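An afternoon at the Darberg open day

04/07/2026

I went to the Darberg open day mostly to see the gripper demonstrations. Entry was free but you had to book, and there were 80 places for the afternoon session. I got the 2 o'clock slot.

Darberg has the upper floor of an old office building and the rooms are small. We were split into groups and sent round in turn. Mine was led by Martti Saarela, who has worked there since October and answered most questions in one sentence. He started with the arm they call Lusier, which was sorting parcels into two bins. It did this steadily and there isn't much more to say about it. A man in our group asked what it cost and was told to speak to the sales desk.

The talk came next. Nermina Perić explained how they teach a machine to pick things up. A person holds a gripper, does the job by hand, and the camera on the gripper records it. Then they do it again with the objects moved. She said a simple task needs nearly 300 recordings before they bother training on it, and that soft or tangled things need a lot more. Someone asked whether boxes would be enough to learn from. She said boxes were what everybody began with and that they had plenty of those already.

The part I liked best was the small-objects table. The gripper has two black arms with blue pads on the ends, and you work it by hand. The job is to pick up the little things in the middle of the cloth and put them in the open black box. The fabric flower looked easy and wasn't, as the petals folded away from the pads. The red cords were worse. I had hold of one and brought half the tangle with it. The crocheted ring was fine if you took it by its bumpy edge, though I dropped it once on the way over. I left the doll with the black hair for the next person.

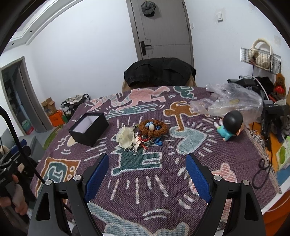

Getting there and what to bring

The 200 bus stops at the corner and it's a short walk from there. Parking is poor. There is a lift, but it was slow and most of us took the stairs. Tea and biscuits were put out at the end, and they had gone by the time our group came down.

Bring reading glasses if you use them. Jericho Estrella at the front desk told me the next open day will be put up on their website once the rooms are booked.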